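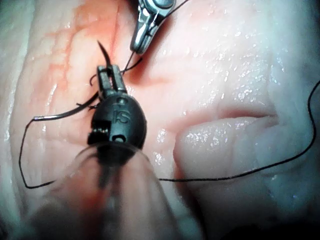 Chapitre 4. Ce que la main montre, ce que la machine retient

On présente volontiers l'apprentissage par démonstration comme une évidence : un opérateur exécute la tâche à distance, la machine enregistre, puis elle refait. L'évidence résiste mal à la suture. Une aiguille courbe serrée entre deux mors, un fil qui fait une large boucle sur le tissu avant de passer près de la tige : quelle part de tout cela figure dans l'enregistrement ? Les angles des articulations, certainement. La tension du fil, presque jamais.

Le corpus Nititz, qui nous servira tout au long du chapitre, compte 1 834 démonstrations téléopérées, produites par 17 opérateurs. Le chiffre impressionne. Il faut pourtant lui retrancher près de 700 essais que les annotateurs de Clestgate n'ont pas su classer — ni réussis, ni franchement ratés.
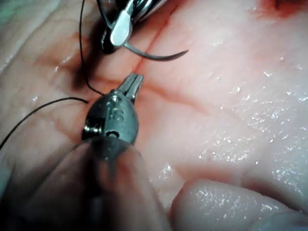 Que faire de ces essais douteux ? L'usage est de les écarter, et le lecteur aurait tort de s'y résigner trop vite. Un opérateur qui hésite, relâche le fil et reprend l'aiguille montre comment on se rattrape. En ne gardant que les gestes propres, on entraîne une politique qui ne sait rien de ses propres écarts. La méthode de Sjöberg, étudiée en 4.3, prétend y remédier par des corrections en cours d'exécution ; nous verrons à quel prix en temps d'opérateur.

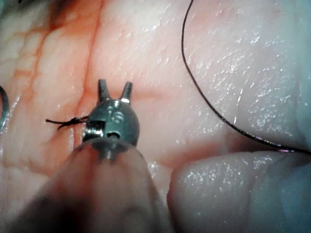 Fig. 4.3. Bouts de fil coupés, à gauche de la pince.

Reste la question du critère. Un nœud d'apparence correcte à l'image peut glisser à la première traction, et l'étiquette « réussi » n'en dira rien. L'exercice 4.1 demande de proposer une autre mesure.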